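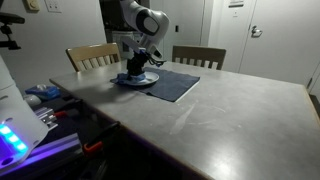 Visit report: manipulation software at Stotura

Tuesday's visit to Stotura took most of the afternoon. Five of us from the user group went, and the plan was to look at software. Stotura uses arms it buys in and writes what runs on top of them: perception, grasp selection, motion planning, and the logging tools. The company has one floor above a print shop, and the demo table is at the far end, next to the kitchen.

The task they are working on now is wiping a plate with a cloth. It was picked by their customer, Ferari, which makes equipment for commercial kitchens and wants to know how far the software can go with soft items. The hosts said the plate was the easy half of the problem. A plate has a known shape and the planner can treat it as fixed. A cloth has a different shape every time it is put down, and it changes again as soon as the fingers touch it.

The software runs as four processes that pass messages to each other. The first takes the camera images and labels each pixel as cloth, plate, mat or table. The second looks at the cloth region and proposes places to grasp it. The third plans a path for the arm, and the fourth is the controller, which handles contact. The message layer is called Onine and was written in house. Several of us asked why they had not used something off the shelf. The answer was that they wanted every message stored with its time stamp so a run can be replayed exactly on a desk machine, and they had spent too long patching other packages to do that.

We spent the most time on perception. An early version of the labeling model mixed up the blue cloth and the navy mat under low light, and it would propose grasps on the mat. They fixed this with more training images and with a depth check that rejects any grasp point level with the mat. The training set is now 2,000 labeled images, of which 1,283 were made on this table. The rest came from Belkadi, a partner that does similar work with towels. White plates give another kind of trouble. Glare on the rim leaves holes in the depth image, so the software fits a circle to the part of the rim it can see and fills in the rest.

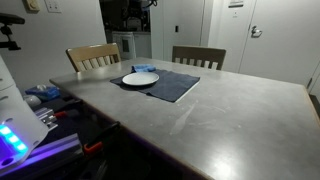

Page 2

Starting positions came up next. The cloth can lie folded behind the plate, at the upper edge of the mat, and the arm has to find it there before anything else can happen. The grasp module scores points along the cloth by how much fabric it expects between the fingers. Too little and the cloth slips out. Too much and it bunches into a ball that covers only a small patch of the plate. The score is learned from logged runs, 441 of them at the time of our visit, each marked by hand as a good or bad grasp.

The planner is a standard sampling planner with a few local changes. The chairs behind the table are entered in its map as plain boxes, along with the table and the walls. One of our group asked if the boxes were updated when a chair is moved. They are not, and someone has to edit the file. The team plans to build that part of the map from camera data, but it is low on the list.

Contact control was the part I had come for. Position control alone does not work well when pressing fabric against a plate, as a small error in the height estimate means either no contact or too much force. Their controller follows the wiping path in the plane of the table and regulates force in the vertical direction. The force target starts low and ramps up after first contact. If the plate starts to slide, the software is supposed to notice from the camera and reduce the force. They told us this check runs slower than they would like, and that the mat's grip on the plate does a lot of the work in practice.

We also saw the replay tool. It shows the camera image, the pixel labels, the planned path and the force curve on one screen, with a slider for time. You can change a setting, such as the force target, and rerun the perception and planning steps on the stored data. The contact itself cannot be replayed this way, and they do not have a cloth simulator they trust. I would still like to have this tool at our own site. Most of our logs are text files, and finding the moment a grasp failed takes far too long.

Questions at the end were mostly about licensing. Onine is not for sale at present. Stotura is thinking about releasing the log format and the viewer, with a decision expected in December. The grasp module stays closed under the agreement with Ferari.

For those who want to go on the next visit: parking is behind the building, the entrance is on the side street, and the elevator is slow - take the stairs. Bring your own laptop if you want to try the viewer, and ask for the sample logs before you leave.

Report filed 16 October 2018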